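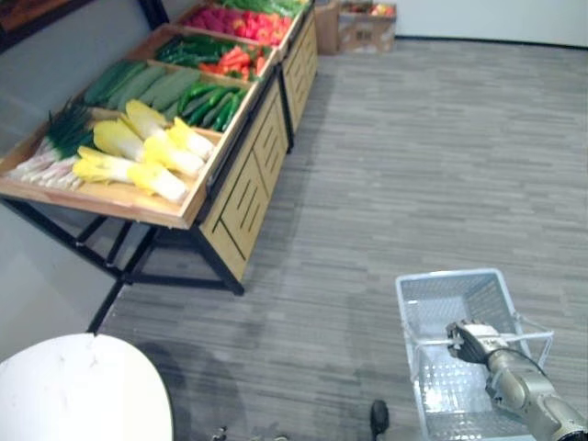
Girish Solanki

Section 4. Setting up and filling the veg stand

Read this bit before you touch the stand. Covers putting the crates on, filling them, the morning check and stripping down at night. Frame assembly is Section 2, don't do it from memory.

Same stand at Idville and Turkcombe. Turkcombe has the shorter wall so leave off the last crate there, everything else the same.

What you need

Crates, wooden, from the back store
Partitions (kept with the price cards, not with the crates)
Clean dry cloth
Stiff brush
Spirit level, the little one
Shopping baskets for carrying. Not the crates. See caution under 4.2.

4.1 Putting the crates on

1. Check the black frame first. Push down on each corner. Any rock, sort the feet before going further.

2. Frame legs on flat floor. Not half on a mat.

3. Start at the back end, on the slatted cabinet base. Work forwards to the frame. If you start at the front you will be leaning over a full crate to do the rest.

4. Set each crate with the tilt towards the customer. Low rim to the front. Should be able to see the bottom of an empty crate from where a customer stands.

5. Each crate steps down from the one behind. If two are level one of them isn't seated. Lift it out and try again, don't thump it.

6. Partitions in last. Slide down, no glue, no nails. A loose one gets a folded bit of card down the side.

Note: the crates look the same but they are not all the same. The ones for the frame have a batten underneath. Turn it over and look. Beat Schnyder marked ours in pencil but it rubs off.

Caution: two people for anything already loaded. A full cabbage tray is heavier than it looks and the frame edge will have your fingers.

4.2 Filling, nearest tray

This is the one people see first so do it properly and do it last, after the ones further back.

1. Wipe tray. Let it dry.

2. Cucumbers in the rear section. Side by side, all going the same diagonal. No stacking crossways, they roll.

3. Chillies next to them, other side of the partition. Long green ones. Keep them lying more or less one way, close together. They creep over the partition if you heap them, so stop short of the top.

4. Napa cabbages across the front. White bases forward where they'll go, frilly yellow ends back. They don't need to be in ranks. Pull off any outer leaf that's gone brown or slimy and put it straight in the compost tub, not on the floor.

5. Green onions at the left end, as a bundle. Roots to the front, tops to the back. Don't let the cabbages sit on the stalks, they bruise and then they smell.

Note: if there's no delivery of one thing, spread its neighbour out to cover. Don't leave a bare section and don't fill it with something from the fruit side.

Caution: bring stock out in the shopping baskets, half full. Basket goes on the floor beside the stand while you empty it, never balanced on the tray rim. The rim is not a shelf. Pick the basket up when your done, people trip on them.

4.3 Filling, crates further back

1. Carrots to the right side of the next crate. Orange shows up from the door, so keep them topped up.

2. Dark green peppers to the left of the carrots. Heap is fine here. Turn any with a soft patch downwards? No. Take it out.

3. Anything beyond that is whatever Oberholzer have sent. Green next to green gets missed, so break it up with a colour if you can.

Note: new stock goes underneath, old stock on top. Every time, even when it's busy.

4.4 Price cards

1. One card per vegetable, clipped to the rim in front of it.

2. Check the chilli card and the pepper card are the right way round. Gets swapped at least once a week.

3. Write the price big. Marker, not biro.

4.5 Morning check

Do this before opening, 7.40 if you can.

1. Rock test on the frame again.

2. Run a hand along the front rims for splinters. Brush, then sand if needed.

3. Look underneath. Bits of leaf and onion skin collect round the legs and crossbars, sweep them out. Wet leaf on that grey floor is a proper slip hazard.

4. Dust in the slots on the cabinet base. Stiff brush, follow the slots. Don't use a wet cloth, the wood swells and the panels lift.

5. Front tray facing forwards and full enough to hide the wood at the back.

4.6 Stripping down at night

1. Front tray first this time, then work back.

2. Cabbages, cucumbers and peppers to the cold store. Chillies in a lidded tub.

3. Onions stood up in a bucket with a little water, roots down.

4. Carrots can stay out overnight if covered with a damp cloth. Not in July, bring them in.

5. Crates stay on the stand unless its a wash day. On wash days stand them on end with gaps, away from the heater. Never stack them damp.

4.7 Problems

Crate slides forward: batten is missing or on the wrong side of the crossbar. Empty it, reseat it.

Veg rolls to the front: tray too steep, or not enough in it. Check the level on the frame.

Partition keeps lifting: tray has warped. Swap it, put the bad one aside for Veronika Zwahlen with a note on it saying what's wrong.

Frame scrapes the floor when moved: rubber foot gone. Spares are in drawer 37. Don't drag it, lift it.

Section 5 is the fruit side. Same crates, diferent rules for the tilt.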